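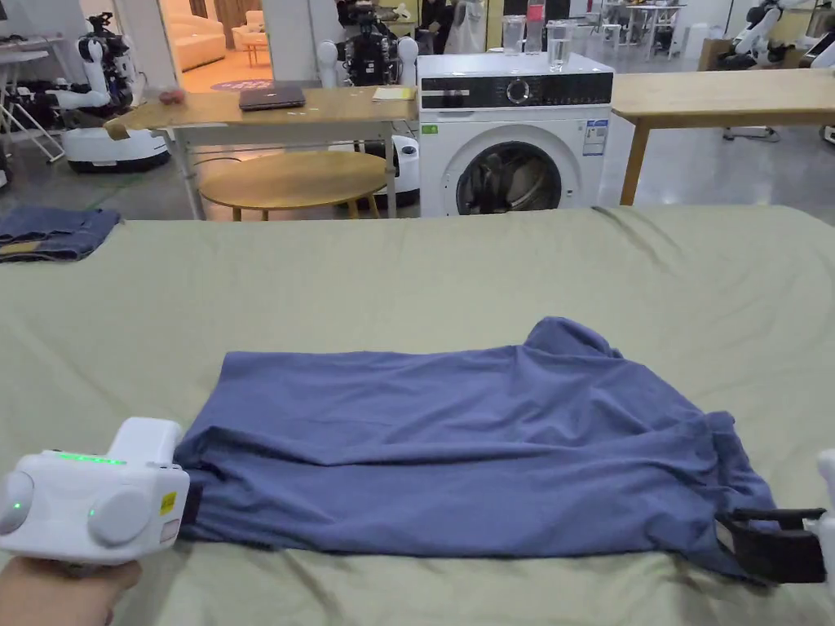 Has anyone else been sending in their receipts to Fotodgate and just... not getting points? I signed up in April, did every single one of my grocery trips, and I'm stuck at 101 points when it takes 2000 to cash out for a gift card. My sister got hers in a few weeks! The clothing receipts are the ones that keep bouncing. I bought something blue and wrinkly like the one up there, plus dark blue stuff to go with it, and both came back "item not eligible" — even though apparel is right there on their list.

killen_coupons
Are you scanning the whole receipt, with the store name at the top? Mine got kicked back until I started doing that. I've cashed out twice now, so it does pay.

hilkka_k
Twice?? I gave up on it. 40 receipts and I had enough for maybe a pack of gum. Ristska is way better if you ask me, you cash out at 100 and the surveys are short.

killen_coupons
Ristska kept screening me out after ten minutes of questions, so no thanks. I'll take the receipts.

manlok_saves
Apparel only counts if it's from one of the partner stores. It's in the little gray print under the list. I missed it too, and I emailed them all mad about it, oops.

OP
Ugh, okay, I just looked and mine isn't a partner store. That's kind of sneaky though? Why put it on the list at all!

hilkka_k
Sneaky is the word. They want your shopping data and they already have it.

manlok_saves
I don't think it's sneaky, it's the same on most of these apps. Email support anyway — they gave me 40 points for asking nicely the second time.

OP
Emailing them tonight, will post what they say.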